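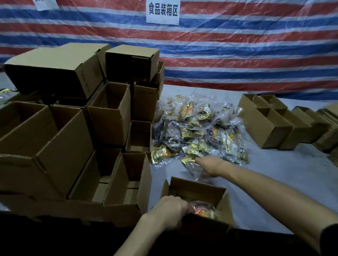 Villa wants your vote, and your patience

July
By Benedetta Sanna

Gemma Villa says she will win Pillholm by listening. I asked what she had heard. "People are tired," she said - a safe answer in any ward.

Her leaflet promises 385 new homes. Where? "That's for the plan to settle." The plan has no date.

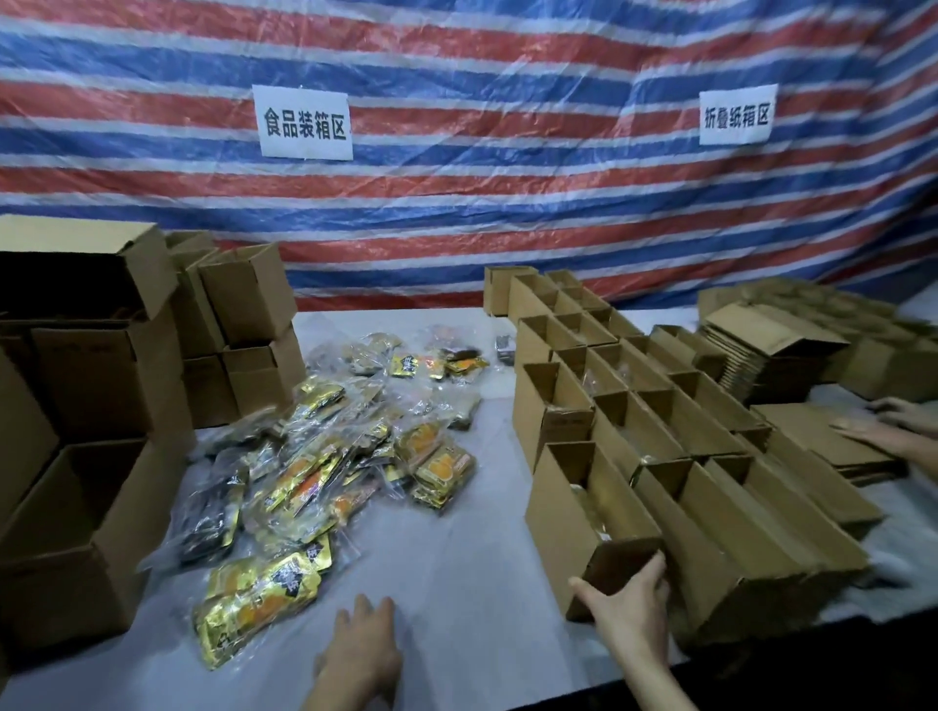 She lost last time by 705 votes and blames turnout. Her rival, Gianni Rizzi, blames her. "Gianni would say that," she told me, and asked if we were nearly done.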